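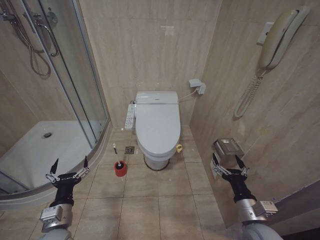 Head cam view, bathroom setup, both grippers empty, brush holder closer to the left one.

Ticket: left gripper stops short of full close, Zivcombe fingers
Status: open, waiting on vendor
Opened by: Hanna Karpenko
Arms: Sinex pair, left and right
Controller: Namska

Problem
Left gripper stalls partway on close command. Right one fine, same fingers, same command. Started after we swaped from the Quintero pads to the pointed fingers. Task is brush lift out of the red holder, thin handle, so a gap at the tips means no grip at all.

Log
9:22 – power cycled both arms. No change.
9:40 – close command at 500 on left. Stalls. Same at 700. Right closes all the way on 500.
10:05 – swapped left and right finger sets. Left still stalls, so not the fingers.
10:30 – checked linkage screws on left. One a bit tight, backed it off. Slightly better? Not enough.
11:15 – swapped controller ports. Fault stays with left arm. Not the controller then.
11:50 – re-ran homing on left, 9 times. Stall point moves a little each run. Looks like the encoder zero is drifting, or the homing routine still has the old Quintero pad width in it somewhere.
13:10 – found the pad width in the left config. Set to 22, right side doesnt have that line at all. Deleted it, rehomed. Tips meet now on 7 tries out of 9.

Still open
Remaining two misses. Need Sinex to say what the homing tolerance is supposed to be. Config dump and motor current log attached.

Don't compare Quintero vs Zivcombe on the left arm until this is closed – any numbers from before 13:10 are junk. Right arm numbers ok to keep.

– Hanna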